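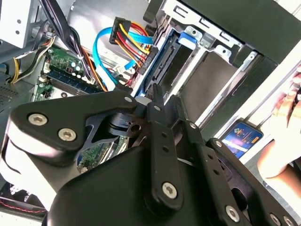
*Open desktop case, gripper at the drive area.*

**Saturday, August 29, 2020**

Chest springs and lungs for the training manikins. Continued from the page with the coffee stain.

The Bresby classes start again next month and they want the adult manikins back before that. We have 12 in total. 11 are on the shelf, and the last one is still in its bag with the zipper broken, I did not open it yet.

I began with the click mechanism. It is the part which gives the sound when the student pushes deep enough. In March I wrote that two of the Porkex torsos click too early, and the instructors complained that people learn to push too shallow. I did not write which two. So I had to test all of them again. Please, everybody, write the label of the torso, also when it seems obvious on that day.

Method, same as before:

- torso on the hard floor, not on the mat
- ruler fixed to the side with tape, zero at the top of the relaxed chest
- push slowly with the heel of the hand, read at the click
- repeat until three readings agree

Torsos C and H click early. On C the plastic tongue is bent. I warmed it with the hair dryer and bent it back, and now it reads the same as the others. On H the tongue is fine but the spring is softer than the rest. I changed it for one from the Boiko box. These springs are a little longer than the original ones and the top plate does not sit flat at first, you must turn the spring until the end of the wire goes into the notch. I lost a lot of time before I saw the notch.

After this I made a long test on H, 1000 compressions in groups, with breaks for my arms. The click stayed at the same depth. The spring began to squeak somewhere in the second half, so I put a thin layer of silicone grease on the lower seat. The squeak is gone. I don't know if it comes back.

Lungs: I changed the bags in all torsos that I opened. The new Bundden bags have a narrower neck than the old type. They fit, but you must roll the neck over the ring two times – with one roll the air goes out on the side and the chest rises only on the left. For the moment the classes will do compressions only and no breaths, but I prefer that the bags are in.

Faces: washed, disinfected, dried on the rack. One face has a small tear at the corner of the mouth. I put it in the drawer for spare parts and did not throw it away, it can be used for showing the head tilt. For the real practice it is not good, the tear cannot be cleaned well.

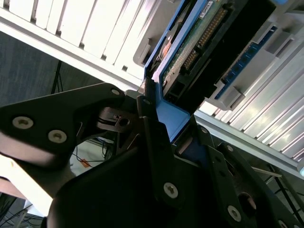 Can the Boiko springs go in all the torsos, so that we keep only one type in stock?

Only in the adult ones, and change the whole set at the same time if possible. With mixed springs the students feel a difference when they move from one manikin to the next.

The carrying bags are in worse condition than the manikins. Roughly 4 have a handle that will not survive one more season. I sewed one with the thick thread and it looks ugly but holds my weight. The others wait.

Also I checked the box with the training bandages. Too many triangular ones, almost no wide rolls. The rolls which remain are so stretched that they show nothing about the correct tension. Put new ones on the order.

To do:

- open the last bag, check if the manikin has a head
- order: wide roll bandages, silicone grease, zipper
- write new labels, the marker ink on F is nearly gone
- listen to H again after the first class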